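The Stonia Manipulation Club

The Stonia Manipulation Club is a student robotics club that works almost entirely on one problem: getting a two-armed robot to put together and take apart cheap household furniture. I was a member for 3 years and I've tried to write this the way an encyclopedia would, but I keep slipping into "we," so please forgive that (or edit it, the wiki is open).

Origins

The club grew out of an evening class Ulla Tikkanen taught at Stonia. The class was supposed to cover arm kinematics and then finish with a small pick-and-place exercise, blocks into a box, the usual. Half of the students had done blocks already in another course and grumbled about it. Tikkanen told them to bring something from home that they'd needed both hands to assemble, and people came back with a shoe rack, a desk lamp and a plastic stool. The stool won. The first meeting as an actual club, with a sign-up sheet and a key to the room, was in September 2021.

The name has never been popular. Kenta Noguchi campaigned for years to change it to something that didn't sound like we were all learning to lie to our parents.

The stool task

The stool is the club's standard task and every new member starts on it. You get a seat and separate legs, all white plastic, and the seat goes upside down on the table so that the legs can be pushed in from above. One arm steadies the seat and the other does the leg. It sounds so easy! Then you try it, and you find out how much your own fingers do without telling you.

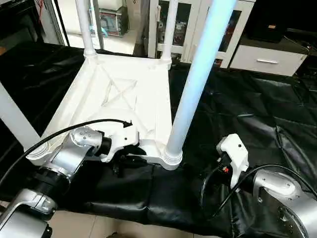
Left gripper on the front edge of the seat, right gripper upright by the front leg.

The steadying arm gets less attention than it deserves. New members always pour their time into the leg, and then the whole seat slides away across the table the moment the leg touches it. Samira Qudah wrote the club's notes on holding, and her main advice is to grip the edge of the seat near the corner you're working on and to keep the grip while the other arm goes off to fetch something. Most of us ignored the notes for a month and then read them very carefully.

The other thing that catches people is white on white. White legs, white seat, white gripper fingers, and a dark shiny cover under everything that throws highlights back at you. Software that finds edges beautifully in one corner of the table goes completely to pieces in another. We tried colored tape on the legs one spring, and it worked so well that it was banned from scored runs by the following meeting.

Scoring

Club runs are scored out of 500. Points are given for each leg seated, with deductions for dropping a part, for touching the wrong part, and for any moment when a person has to reach in. Tyyne Savolainen keeps the score sheets and is stricter than any judge I've met at a real competition. A run can be driven by a person or by the software, but the two are never ranked together. I still think the driven runs are more fun to watch, and I'll admit that I was much better at those.

The Arkham meet

Every March the club goes to the student meet at Arkham, which has a furniture category with 2 rounds. The first uses a piece the teams know in advance, and the second uses one handed over that morning. Our record in the first round is decent. Our record in the second is best left off this page, apart from the year of the folding step, when Hanne Lappalainen rewrote the grasping code on a bench in the hallway and we finished third.

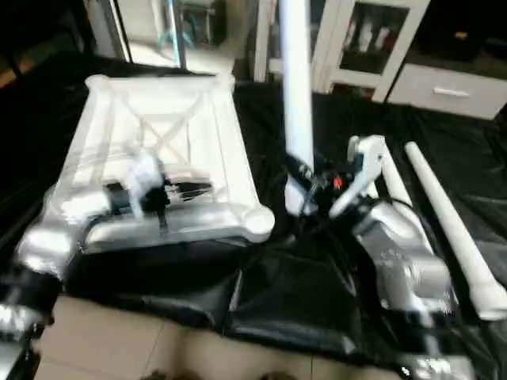
Samira wrote on the article's talk page that I've made the second round sound like bad luck, when really the club spends its whole year on a single stool and then acts surprised by anything with a hinge. She'd like to see members rotate through different pieces from the first week on. I've left her comment up, and I more or less agree with it.

Software

Most of the code is in a shared library called Bindix, started by Noguchi and added to by everybody since, with the results you'd expect. The arm calibration part is solid. The part that plans the handover between arms has comments in it from people who graduated before I joined, and one of them just says "sorry." If you're new, start with the Pelkonen branch, which is slower but has working instructions.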